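**Thread: Is "oil it twice a year" real advice or just something shops say to sell oil?**
Board: Furniture Care & Repair

---

**pine_and_dandy**

Moved into a new place in August and bought a dining table from Grarner. Pale top, matte finish, looks nice. The salesman told me I needed to oil it twice a year or it would "dry out and crack." He then walked me over to a shelf and sold me a bottle of Pudell wood oil for more than I'd pay for a decent dinner.

Now I'm home reading the label and I'm starting to feel like a sucker. It says it "feeds the wood." Feeds it what? The tree is dead. I've owned cheap furniture my whole life and never oiled any of it, and none of it cracked. One bookcase did fall over but that was a separate issue.

So is there anything to this? I'm not looking for how your grandfather did it. I want to know what the oil is supposed to do and whether it does it.

---

**Lalska_Lou**

Depends entirely on what's already on the table. If it's an oil finish, then yes, you top it up because it wears away with wiping and plates and elbows. If it's lacquer or poly, the oil can't get through. It sits on top and gets sticky, and in a month you have a table that holds on to crumbs.

The "dry out" part is mostly talk. Wood gains and loses moisture with the air in the room. A coat of oil slows that down a little at best. If your table cracks it will be from how it was built or from parking it next to a radiator.

Do you know which finish you have?

---

**pine_and_dandy**

The tag says "natural finish." I asked what that meant and he said it meant natural.

---

**brushmarks**

Ha. "Natural finish" means nothing at all, it's a color name. I've seen it on tables with four coats of catalyzed lacquer.

Put a few drops of water on the top somewhere that doesn't matter and leave them ten minutes. If they bead up and wipe off clean, you have a film finish and you can put that bottle in the back of a closet. If the spot goes dark, the finish is thin or worn and oil would at least have somewhere to go.

---

**dovetail_dad**

I'm going to disagree with some of this. I've oiled my table every spring and fall for years and it looks better than the day I got it. My sister has the same table, never touched hers, and it looks terrible. You can talk about moisture all you want, I have eyes.

---

**Lalska_Lou**

How many kids does your sister have?

---

**dovetail_dad**

Four.

---

**Lalska_Lou**

OK then.

---

**dovetail_dad**

That doesn't prove anything either way and you know it.

---

**Lalska_Lou**

Right, and neither does your table. Two tables in two houses with different people eating at them. I'm not saying oil did nothing for yours. If it's an oil finish, it did exactly what it should. I'm saying you can't get from there to "everybody needs to buy a bottle."

---

**viola.serra**

Viola Serra here, I refinish furniture for a living, so take that as either experience or bias.

Both of you are describing real things. Most of what people like after oiling is the color. Oil makes the surface darker and makes the grain stand out, and the owner thinks the wood was thirsty. Wipe it with water and you get the same look until it evaporates. That's all "feeding" is. Some bottles sold as wood oil are mineral oil with a smell added. Mineral oil never hardens, so it gets wiped off on your sleeves over the next few weeks, and then the table looks "thirsty" again. Good business for somebody.

Drying oils like linseed or tung are different. They cure and do give some protection, more against coffee than against air.

One more thing about pale woods. Customers ask me to keep the light color and also "nourish" it, and those two wishes pull against each other. Linseed especially goes yellow. If you bought it for the color, be careful.

---

**pine_and_dandy**

I did buy it for the color. Now I'm annoyed all over again.

Can anyone tell from a photo what I've got?

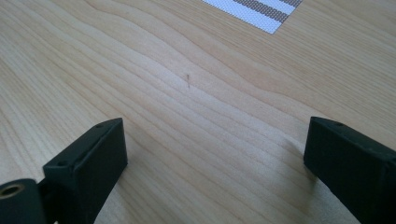

*My table. Does this look oiled to anyone?*

I haven't done the water test yet. Wanted to hear some guesses first so I can see who on this board is bluffing.

---

**brushmarks**

I'll bluff. Maple or birch, or a veneer of one of those. The big wavy lines make me lean veneer. You get wide swirly grain like that when it's peeled off the log in a sheet. As for the finish, I can't tell and I don't think anyone can from that. Bright light hides everything.

---

**dovetail_dad**

Looks dry to me.

---

**Lalska_Lou**

What does "dry" look like?

---

**dovetail_dad**

Like that. Pale.

---

**viola.serra**

It's a pale wood. It would look pale at the bottom of a lake.

I won't guess the finish from a picture either. But brushmarks raises the point that matters more. If it's veneer, the shop's warning makes even less sense. Veneer is a thin layer glued onto something else. It can lift or chip, and sunlight will change its color, but it isn't going to split down the middle like a solid plank. Look at the end of the top, at the edge. If the grain lines carry over the edge and turn into end grain, it's solid. If there's a strip stuck on, or the pattern just stops, it's veneer.

And if it's veneer, please don't let anyone talk you into sanding it "back to bare wood" first. I get a few of those a year and there's very little I can do for them.

---

**tableknife183**

Can I be the one who sticks up for the salesman? I worked in a furniture store for a while (not Grarner). We were told to say the oil thing about every wood table. I don't think anyone on the floor knew what finish was on what. The info came on a sheet from the head office and the sheet said "recommend care product." So he probably wasn't lying to you, he was repeating it.

---

**pine_and_dandy**

I'm not sure that makes it better. If I'm told my table is going to crack, I'd like the person telling me to have some idea whether it is.

---

**tableknife183**

Fair. I didn't say it was good. We also sold felt pads at a markup I still feel bad about.

---

**miterbox**

Counterpoint to all the doubters: the maker of my sideboard, Zanetti, says in the manual to oil it yearly or the warranty is void. They wouldn't put that in there for nothing.

---

**Lalska_Lou**

Companies put all sorts of things in warranties. A condition most owners will forget is a pretty handy one to have. Do they say what kind of oil?

---

**miterbox**

Theirs.

---

**Lalska_Lou**

I'll leave that there.

---

**miterbox**

You can be as smug as you want, I'd still rather oil it than fight over a claim on an $800 sideboard.

---

**viola.serra**

Miterbox is right to follow the manual while the warranty is running. That's paperwork and has very little to do with wood. Keep the receipt for the oil too.

---

**pine_and_dandy**

OK, results. Did the water test near one corner. Left it ten minutes, went and unloaded the dishwasher, came back. Drops were sitting up in little domes. Wiped them off, no dark spot, no mark.

Then I looked at the edge like Viola said. There's a thin strip along it and the lines on top don't match the lines on the side at all.

So, film finish over veneer?

---

**brushmarks**

Film finish over veneer. I'd like my bluff recorded as correct.

---

**Lalska_Lou**

Agreed on the finish, or close enough. Water beading can also mean wax or a fresh hardwax oil, so I wouldn't swear to it in court. But nothing about that table is asking for oil. Damp cloth, dry cloth, coasters. If it gets greasy, one drop of dish soap in the water. Skip the spray polish too, the silicone in some of them makes life miserable for whoever has to refinish it later.

---

**dovetail_dad**

I still think one light coat wouldn't hurt it.

---

**viola.serra**

It would probably just wipe off, so you may be right that it wouldn't hurt. It's a lot of rubbing for nothing, though. And if any does stay behind in a scratch, that scratch will show up darker than the rest.

I'd spend the effort on the sun. Move whatever lives on the table from time to time. Light woods shift color, and after a couple of years in the same spot a place mat or a bowl leaves a shape. I've had more calls about that than about cracks.

---

**pine_and_dandy**

That I'll do. Emailed the store to ask if they'll take back the oil, since it's unopened. I also asked what finish is on the table, in writing this time.

---

**pine_and_dandy**

*Oct 13, 2019*

Update for anyone who finds this later. The store took the bottle back, no argument. On the finish, the reply was "a protective natural coating suitable for everyday use," plus a link to buy the oil.

---

**tableknife183**

That's the sheet. I could recite the next paragraph for you.

---

**dovetail_dad**

If anyone wants to sell me an unopened bottle of Pudell for cheap, my fall coat is due.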